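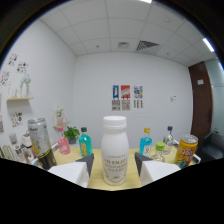 **Thread: Sponsor moved away, do I keep her or start over?**

**marshgrass**

Hi all, longtime reader and I post maybe twice a year. My sponsor moved from Brivley out to Duststead in March for her husband's job. We've been working together for 2 years and she took me through all the steps, and I mean she sat at my kitchen table with me through the fourth one when I was ready to throw the notebook in the trash.

We talk on the phone every evening still. But it's different. She used to see me at the Brivley meeting and know from how I was sitting that something was up. On the phone I can say "I'm good" and get away with it (and I have, more than once, which is why I'm posting).

So do I look for somebody local? Do I tell her first or find the person first? I feel like I'm planning a breakup.

---

**oldpercolator**

Get a local sponsor. I'm going to be blunt about it, you said yourself you're getting away with things on the phone. That's your answer, it's sitting right there in your second paragraph.

I had a long-distance sponsor for a while and I got very good at sounding fine. I drank at the end of it. Your story may go some other way but I wouldn't bet mine again.

---

**tuesdaysocks**

I'm going to disagree with percolator, kindly! My sponsor is 2,451 miles from me. I know the number because I drove it once to hear her speak, and my back has never forgiven me. She has never lived in my town at all. I've been sober 12 years and she's been on the phone for most of it.

You can lie to somebody's face too. I did it for years, to people who loved me, across a dinner table. If you tell her tonight "I've been saying I'm good when I'm not," you've fixed a big chunk of this with one phone call.

---

**oldpercolator**

> You can lie to somebody's face too.

Sure, but it's harder. And she can't drive over from Duststead when things go bad at 2 a.m.

---

**tuesdaysocks**

Mine can't either, so I have a list of local women who would. That's what a home group is for. I don't think one person was ever supposed to do the whole job.

---

**quiet_kettle**

Could you do both for a while? I kept my old sponsor for the big stuff and asked a woman in my group to be kind of a check-in person. We get coffee before the meeting. We never gave it a title.

One warning though — I did end up shopping for answers. If one of them told me something I didn't like I'd call the other. Like a kid asking Dad after Mom says no. I had to come clean to both of them and it was pretty embarrassing.

---

**oldpercolator**

Kettle's last paragraph is why I'd say pick one.

---

**fernlot37**

Jumping in because I'm on the other end of this. I moved and left sponsees behind. One of them found somebody new and didn't tell me for months, she just called less and less. I'd have been happy for her! What hurt was guessing.

So please tell her first. You don't need to have it figured out. Just say what you said to us.

Also (small thing) could you do video? We switched to it with one gal and I could see right away she hadn't been sleeping.

---

**marshgrass**

Wow, okay, thank you. I read all of these on my lunch break and then had to go sit in the car for a bit.

Fern, the guessing part got me. I have been calling a little later every night and I think she's noticed. And Kettle, I would absolutely do the Mom and Dad thing, I can feel it already.

Video is a good idea except her signal out there is awful. She has to stand on the porch.

---

**tuesdaysocks**

Then she stands on the porch! Mine used to take my calls in a supply closet at work.

---

**bramble_j**

Are you near the Pleven Street group at all? I go to the early one there. Lots of women with good time, and they have people raise their hands at the start if they're open to sponsoring. You could just go and listen for a few weeks without asking anybody anything.

---

**marshgrass**

I've been to Pleven Street once, when my car was in the shop and my sister-in-law dropped me off. The parking is terrible but I liked it. Is it still at 7?

---

**bramble_j**

6:30 now. Park behind the Charpentier bakery, they don't mind before they open. The side door sticks so give it a shove.

---

**oldpercolator**

I'll back off a little. If you tell her the truth and you've got people nearby who'll see your face, I'd worry less. I'd still want the sponsor local. But I'm one drunk with one story.

---

**marshgrass**

Called her. I told her about the "I'm good" thing before I could chicken out and she went quiet and then said she'd figured, and she'd been wondering whether to bring up somebody local herself. We both cried some. We haven't decided anything except that I'm going to Pleven Street tomorrow and calling her after.

Bramble, which row do you sit in? I'll be the one in the green raincoat.

---

**bramble_j**

Back left, by the coffee. I'll save you a chair.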